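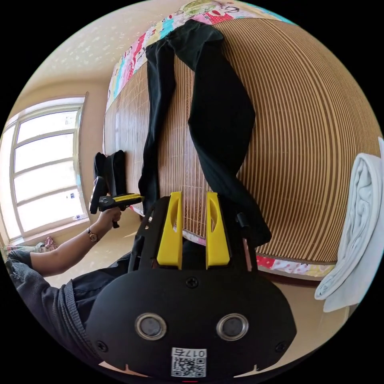
1/ Finger shootout, trousers edition

OK so I finally got to spend an afternoon putting two sets of fingers against each other on the hand-held gripper, and I'm going to dump it all in a thread before I lose my notes. The yellow ones with the oval cutouts are the Findov fingers. The other set is from Tririer, and they cost more, and I have opinions.

2/ The job is folding black trousers on a bed. Legs together, hem up to the waistband, then once more. Sounds like nothing! Black cloth is mean though, because your camera sees one big dark blob and you lose the edge where one leg lies over the other.

3/ The striped mat helps a lot more than I expected. Tan and brown bands under black trousers means you can at least find the outline. I tried the same fold straight on a dark blanket at home in January and half the clips were useless.

4/ Findov first. They're springy, and they close flat on a single layer without bunching it up. Pinching one hem and dragging it across was easy from the very first go. Where they struggle is thick stuff. At the waistband, with the button and all those layers, they splay at the tips and the cloth creeps out while you lift.

5/ Tririer next. Stiffer, grippier pads, and the waistband is no problem at all, you grab it and it stays grabbed. But on the hem they push the fabric along ahead of them before they bite, so you get a little wave of cloth and have to come back for a second try. I got so annoyed I went and made tea.

6/ Swapping sets takes me 5 minutes if I don't drop a screw. I dropped a screw. (Light floor, tiny black screw, could have been much worse.)

7/ Somebody asked last time about grip handles, so: the pistol grip shape wins for me by a mile. With the straight handle my wrist was done after one pile of laundry. With the pistol grip I can keep going, and my approach angle stays a lot more even from clip to clip, which the tracking seems to like.

8/ Window light. Ugh. A big bright window off to the left and auto exposure is a rotten combination. Swing the gripper toward the glass and the trousers go to mush. I locked exposure on the mat and left it there, and yes, the window blows out, but I'm not trying to fold the window.

9/ Ngan-ling Chiu messaged me to say I should be running the Choi controller with a softer closing curve before I blame the fingers. Fair point!! I'd left it on the factory setting for both sets. So I redid the hem grabs with the soft curve, and the Tririer wave got smaller. Still there, but smaller. The Findov ones didn't care either way.

10/ Things I haven't tried yet and would love to hear about: the Rirkska pads (are they worth it on knits?), any kind of tape on the fingertips, and whether people mark their finger sets so they know later which clip had which. I wrote mine on a sticky note and the sticky note is now somewhere in the laundry.

11/ If you only fold shirts and towels, get the Findov and save your money. If you do jeans or anything with a heavy waistband, the Tririer set earns its price, but turn the closing speed down before you start.

12/ My own pick for now is Findov on the gripper and Tririer in the drawer. Next up is fitted sheets, and if you have a method for finding the corners with only two fingers, please, please reply with it.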